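Blog > Travels > India > Music

An evening of Carnatic music in Naltness

I still had the tune in my head at breakfast, so I'd better write it down before it goes! 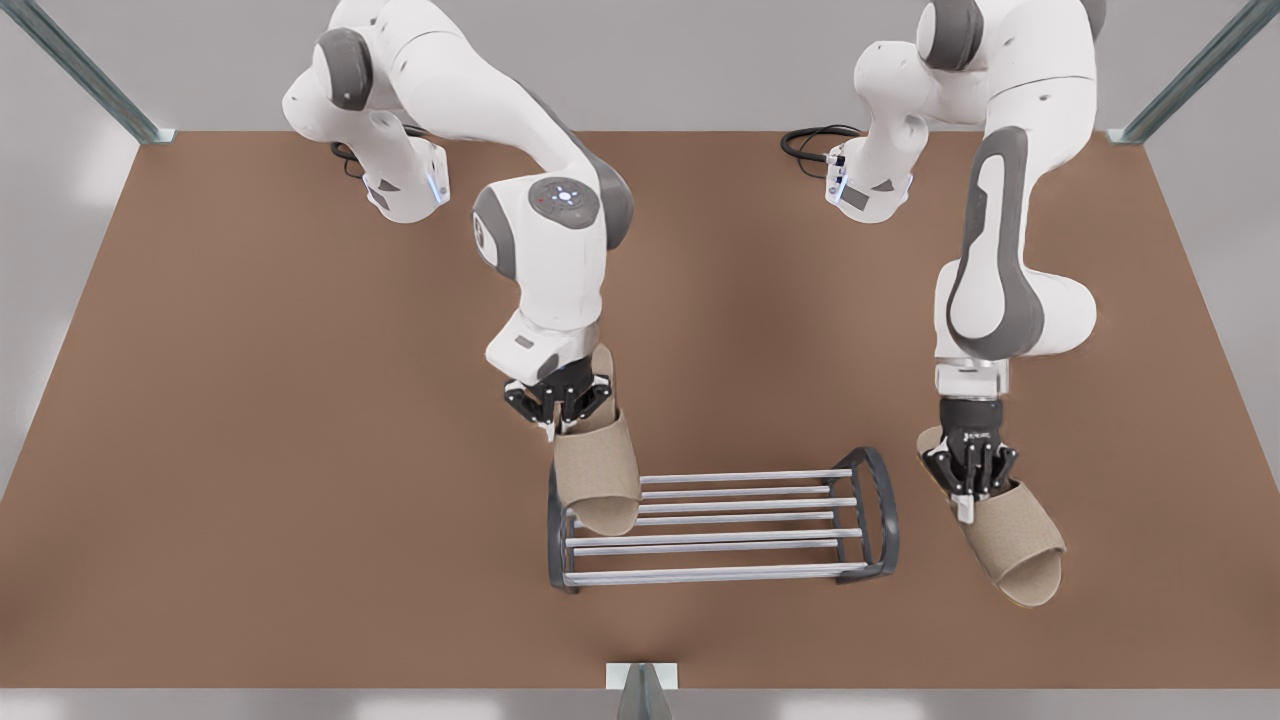
Finding the hall

We'd been in Naltness two nights when the man at the guesthouse told us there was a concert on the Monday, in the Venkataraman hall behind the bus stand. Tickets were 700 rupees for the pair of us. The number 11 bus goes nearly all the way, though we missed the stop and had to walk back past the fruit sellers.

The music

I knew next to nothing about Carnatic music (a CD from the library in Nellelthorpe, played to death one wet November, and that was my lot). The singer was Krishnamoorthy Joseph, with a violin on one side and a mridangam, the two-headed drum, on the other. He started quietly, with no drum at all, just feeling his way up and down the notes while the violin followed a breath behind him. I loved that part. Then the drum came in and the whole row in front of us began keeping time on their knees, palm, fingers, palm, back of the hand. I tried to join in and got hopelessly lost, and the lady beside me took hold of my wrist and put me right!

The drum solo came near the end and was worth the bus fare on its own. I've never heard so many different sounds out of one instrument, some of them so low I felt them in the bench.

Afterwards

We had dosas and very sweet coffee at the Kadura, which was still packed at half past ten. There's another concert on before we leave, a flute player this time, and I've already asked about seats.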